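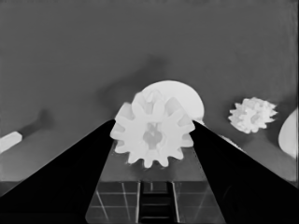

Notes for week 4. Read before class, bring the Fulleck handout, and leave the highlighters at home.

**Topic: claims about productivity, and why so many of them fall apart**

Every few years somebody announces that a factory town has been "transformed." The word does a lot of work. Before you accept it, find out what was measured and who did the measuring.

Our case is the Vulodura plant, which made door hardware and switched to a new scheduling system called Flostix. The company brochure says output per worker went up 70 percent. Fine. Per worker on what list? The plant moved its packing staff to an outside firm, Morgan, in the same quarter. Those people still packed boxes. They just stopped being counted.

Things to check whenever you meet a figure like this:

- The bottom of the fraction. Output per worker rises if output rises or if the workers get moved to a different payroll.
- The starting point. Vulodura picked December, when the line was shut for part of the month. I could look good against December too.
- What counts as one unit. A hinge and a full lock set were both "one item" in the old books. In the new books a lock set is 4 items.

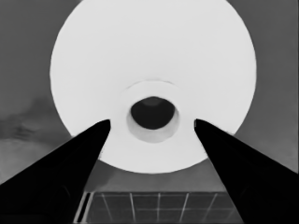 ## What the workers said

The survey went to 123 employees and 13 sent it back. The brochure calls this "strong feedback from the floor." Work out the response rate yourselves, then decide whether you would buy a used car on that basis.

I don't think the brochure is lying, exactly. I think a person in an office was told to find good news and found it. Most bad numbers are born that way, and they are harder to catch than the fake ones.

The defenders have one decent argument. Late orders did fall, and the shipping records back that up.
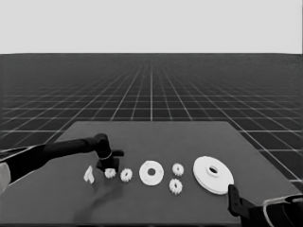

Even so, late orders also fall when you promise later dates, and the records we have list only the promised date and the shipping date. The date the customer first asked for is missing. If anyone can show me those, I'll soften this section.

For discussion: suppose you ran the plant and truly wanted to know if Flostix helped. What would you have written down before you switched it on? Half a page, no bullet points.

The second reading is a trade newsletter item. It is short and pleased with itself. Mark every sentence that could be checked by an outsider. My copy has very few marks.

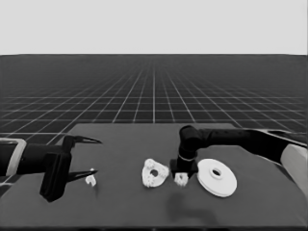 FULLECK, December

The hardware maker Vulodura is enjoying a new lease on life thanks to smarter scheduling. Managers say the mood on the floor has never been better, and suppliers across the region are taking notice. More improvements are expected soon.

(Which suppliers? Expected by whom?)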